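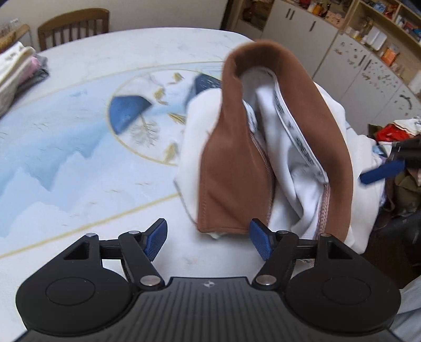
Silver pins and black plates, close up.

The Mollah picnic rug
£38, free delivery on the mainland

I've been selling picnic rugs since before I had a proper website, and the Mollah is the one I take out with me when I'm off duty. It's made by Nadico, who used to do only horse blankets, and you can tell! The weave is tight, the edges are bound all the way round, and it has a decent bit of weight to it, so a breeze won't flip the corner into the hummus.

The top is a soft wool mix (bit scratchy on bare legs for the first few outings, then it calms down) and the underside has a waterproof backing that Nadico call Gellular. Daft name, lovely stuff. It doesn't crackle when you shift about like the old foil ones did, and it folds without cracking along the creases. Mine has been on wet grass, shingle, the floor of a leaky beach hut and one very muddy school sports day, and I've never stood up with a damp bottom.

Size-wise you'll get 2 adults lying down with room for the food, or a family sitting up if everyone behaves. It rolls up and does up with a buckled strap. The strap is long enough to go over your shoulder, but I'm tall and I'd have liked a touch more, so I've asked them about that.

Colours are moss, rust and a navy check. The rust is browner than it looks on most phone screens. If you'd like to see it first, send me a message and I'll post you a swatch.

Washing: please don't put it in the machine. I did, on a wool cycle, and the backing came away at one end. Shake it out, let any mud dry, then brush it off and sponge whatever's left with cool water. Hang it over a door or a fence, wool side out, and keep it off the radiator.

People do ask how it compares with the Clodex rug I also stock. The Clodex is thinner, cheaper and much easier to stuff in a rucksack, so if you're walking miles to your picnic, get that one. From the car boot, or the garden, it's the Mollah every time.

I've got 27 left in moss and a handful of the navy. Rust is back in September. Orders placed before noon go out the same afternoon, and returns are fine if it hasn't been on the grass yet.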